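Viditz
tabletop grasp planning in sim, plus the episode set that goes with it

Posted 25/01/2025 by Yurii Didenko

We use cookies to remember your settings. Accept / Manage

# Viditz

Planner, perception stub and replay tools for single arm pick and place on furniture tops. Sim only for now. Written for our own use, cleaned up a bit so Vasylyna's group can run it without calling me every hour.

Status: works on my box and on the two lab machines. API will move. Pin a commit.

## What's in the repo

- `plan/` sampling planner + shortcutting. Joint space.
- `percep/` depth to point cloud, plane fit, cluster, grasp candidates
- `replay/` steps through a saved episode, dumps poses
- `royer/` the scene builder, used to be its own repo, now a folder
- `configs/` one yaml per furniture type
- `scripts/` mess. See below.

Needs Python 3.10, numpy, scipy, and whatever your sim build wants. GPU only for rendering. Planning is all CPU.

## Quick start

```
pip install -e .
python scripts/make_scene.py --cfg configs/dresser.yaml --seed 4
python scripts/plan_pick.py --target rock --dry
```

`--dry` plans but doesnt step physics. Use it first. If the plan comes back empty, raise `max_iters` (default 2,000) before you open an issue.

## Scenes

Royer places one support surface, one arm on a pedestal next to it, and a few objects on top. Arm is a Franka. Support meshes get scaled at random inside the limits in the yaml, so drawer fronts and handles can end up a bit odd. Object meshes come from mixed sources and some have weak or missing textures. Dark ones come out near solid black, goblet is the worst for this. Dont train color stuff on it.

Drawers in the dresser config are fixed joints. Handles are collision geometry only. Opening drawers is Omadik's job, different repo. 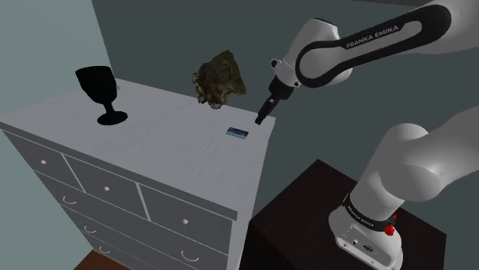
### Perception

Plane fit first, then cluster what sticks up. Known trouble:

- Flat things. A phone lying on the dresser top is nearly inside the plane tolerance. Drop `plane_tol` to 0.003 and it usually survives. Lower than that and you get ghost clusters off the surface.
- Things hiding behind other things. Small object peeking out past a goblet bowl gives you a handful of points, and the clusterer either eats them or glues them to the goblet. `min_pts` helps, not fixed.
- Objects at the rear edge. Fine for clustering, bad for the planner, the wrist wants to go through the back wall. Wall is in the collision set by default, leave it there.
- Arm self-filter. Pads each link by 1 cm. If the fingers are low over the top you may lose points from whatever is right next to them. Vasylyna Onyshchenko has a branch with per-link padding, will merge when the tests pass.

### Planning

Pregrasp, approach, close, lift, retreat. Approach is a straight line in tool frame, everything else goes through the sampler. Attempts per grasp candidate capped at 200. After that next candidate.

The pedestal sits right up against the furniture in a lot of seeds so the elbow has not much room. If you see long swings out to the side thats the reason. `elbow_bias: up` makes it nicer and slower.

Jagged meshes (the rock) get convex decomposition at load. Takes a while first time, cached after. Delete `.cache/hulls` if you edit a mesh, it does NOT notice.

## Data

The set is called Imia. 3,000 seeds generated, 1,286 episodes kept. The rest thrown out for objects in penetration at reset, or no reachable target, or sim blew up. Filter code is in `scripts/filter_eps.py`, reasons are logged per seed so you can disagree.

Each episode:

- `rgb/` fixed camera, angle varies by seed
- `depth.npz` meters, float32
- `joints.csv` positions and velocities, plus gripper width
- `objects.json` mesh id, pose at every step
- `meta.yaml` seed, config hash, target, outcome

Outcome is one of `lifted`, `slipped`, `missed`, `timeout`. Anything before the November rebuild has `timeout` folded into `missed`, sorry. Check `meta_version`.

Segmentation masks not included. You can render them from the poses, `replay/masks.py`, slow.

## Dont use it for

Real hardware without a safety layer. Controller gains are tuned for sim and nothing else. Also not a benchmark, splits are by seed only so the same meshes show up in train and test.

## TODO

- per-link padding merge
- hull cache should hash the mesh
- lighting randomization, walls come out too dark
- make `plan_pick.py` take more then one target
- docs for `configs/`

## Issues

Send seed, config, commit. Without a seed I cant do anything. Data questions to Vasylyna, planner questions to me.

Contact | © Viditz project | Back to top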